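How to keep talking to people when your messaging app goes down

Posted 13 February 2019

My main chat app went dark on me last fall, right in the middle of planning a weekend trip with half my family, and I learned that I had no other way of reaching most of them. No emails, no numbers written down, nothing! I sat there restarting my phone like a fool for most of the evening. So I spent a Saturday setting up a fallback, and I've been tweaking it ever since. It takes a couple of hours, it costs nothing, and you can do it in your pajamas (I did).

Step 1: Find out if it's really down

Before you delete anything or reset your router, check whether the problem is yours. Turn off Wi-Fi and try on mobile data. Then open a website you don't normally visit, so you know you aren't looking at an old saved copy. If the website loads both ways and the app doesn't, go to the company's status page, and then search for the app's name plus "down" and sort by newest. If strangers are complaining, leave your phone alone. Please don't uninstall the app! I did that once and lost every chat that hadn't been backed up.

Step 2: Get your contacts out

This is the boring part. Lots of chat apps let you talk to people by username, so their phone numbers may never make it into your address book. I went through my list and found 79 people I talk to, and I had working numbers for 13 of them. Ouch.

Open the app's settings and look for something like "Account" or "Your data," then request an export. Some apps send it in minutes, others take a day or two. Mine was called Murnent, and its export button was hiding under Privacy, then Advanced, then a little gray link at the bottom. Once you have the file, see what's in it. If it's only usernames, you'll have to message people and ask for a number and an email. I did six a night in front of the TV and it went faster than I expected.

Save the whole thing as a plain spreadsheet. Keep one copy on your computer and print one. Yes, on paper, and stick it in a drawer. 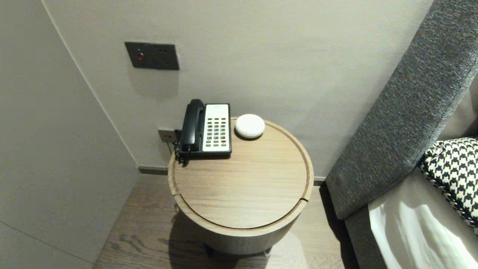
My sister read a draft of this and said she wasn't printing anything, she'd just keep the list as a note on her phone, and what was so wrong with that? Nothing, as long as the note is stored on the phone itself. If it only lives in a cloud account, and that account uses the same login as the app that's down, you're locked out of both. Switch on airplane mode and try to open it. If it opens, you're fine.

Step 3: Pick a second app from a different company

I can't stress the different company part enough. Two apps with one owner can easily go down together. I tried Drillard first and liked it, but half my family couldn't get past the sign-up screen, so we ended up on Plastari (uglier, but my dad had it running before his coffee got cold). Pick whatever your least patient relative can handle.

Make one group, give it an obvious name like "Backup," and pin it to the top. Turn notifications on, even if it's silent for months.

Step 4: Agree on a rule

Ours is simple: if the main app has been out for 2 hours, everyone moves over to the backup group. If that one's out too, we send regular texts, and after that we call.

Step 5: Test it

Pick an evening and have everyone post one message in the backup group. We did ours in October and three people had already forgotten their passwords, so I now run a test every few months. Update your spreadsheet while you're at it, and print the new one.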